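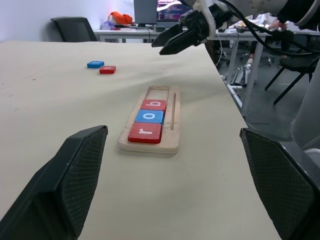

The letter tray on its cloth, with r, o and b in the slot and two more blocks waiting farther back.

Haslow Letter Tray – Read Me First

Welcome, and thank you for picking up the Haslow set! We have put a lot of love into these little blocks over the past couple of years, and what follows is everything we would tell you if you were sitting at our table at Plimport with a cup of tea.

What the set is

Haslow is a spelling activity: lowercase letter blocks in red and blue, and a light plywood tray with a long slot to hold them. You pick a word, find its letters, and seat them one after another along the slot. That is the whole game, and it will happily fill an afternoon (ask us how we know).

What comes with it

The full box holds 70 letter blocks and one tray. The vowels come in generous numbers, as everybody runs out of o's and e's first. There is also a word list with 278 short words, 200 of them three letters long and the rest a bit longer, so there is plenty to work through before you start making up your own.

Setting up

Lay a plain sheet or cloth over the table. It doesn't have to be ironed – ours never is. Put the tray in the middle with one short end toward you and scatter only the letters you need, plus one or two extras for a little challenge. Tipping out the whole box at once looks like fun and mostly leads to blocks under the sofa.

Reading the word

We start at the near end and spell away from ourselves, so the word in the photo reads "rob". If you sit across from a friend, agree on whose end is the near one before you begin, or you will have a lovely argument about "rob" and "bor".

Short words leave some bare slot at the far end, and that's fine. Push the letters snug against each other and let the gap be. Older players like to use it to make a new word by adding a letter: "rob" turns into "robe" very nicely.

Care

Wipe the blocks with a barely damp cloth and let them dry before they go back in the box. Please don't soak the tray. A soft brush gets crumbs out of the slot and the thin groove beside it.

Word list files

words_short.txt – the three-letter words
words_long.txt – everything else
gakby_extra.txt – 100 bonus words from our Gakby evenings, some of them rather silly

Print them as large as you like and share them freely. The Bunnag edition of the list, with bigger type, should be ready in November.

Last updated October 3, 2025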